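Stedport Used Mice, data card

Version of 2/24/20. Maintained by Oona Heiskanen.

What is in it

The set covers used computer mice taken in for cleaning at the Stedport workshop. There are 448 mice and some 1000 pictures. Most are ordinary office mice with a battery cover on the underside. Each mouse has one row in mice.csv and a folder with the same number.

Why undersides

Earlier lists such as Kinnunen only recorded the top shell and buttons. Most of the dirt we have to deal with is underneath, on the glide strips and in the small recesses, so the underside is the main view in this set.

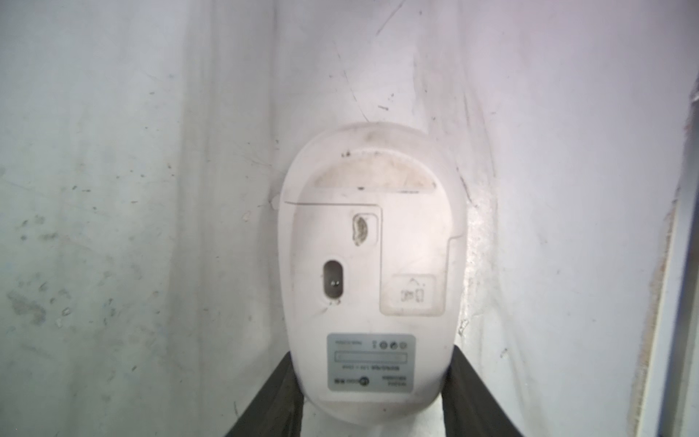 Underside of a white mouse, uncleaned. Grime on the glide strip and in the small oval recess of the battery cover.

Columns

id: folder number
shell_color: white, black, gray, other
glide_dirt: 0 to 3
recess_dirt: 0 to 3
sensor_window: clear, smudged, blocked
markings: readable, faded, none
notes: free text

Dirt is scored by eye before cleaning. A 3 means the original color of the strip can't be told. Faded icons are scored as faded even if you can guess what they were.

Known problems

19 rows have no recess_dirt value. Seven mice were entered twice and the second entry is marked "dup" in notes. Off-white shells are filed under white, including ones that may have yellowed with age.

Changes

The Bemitz batch will be added in April. Send corrections to Oona with the id and the column name.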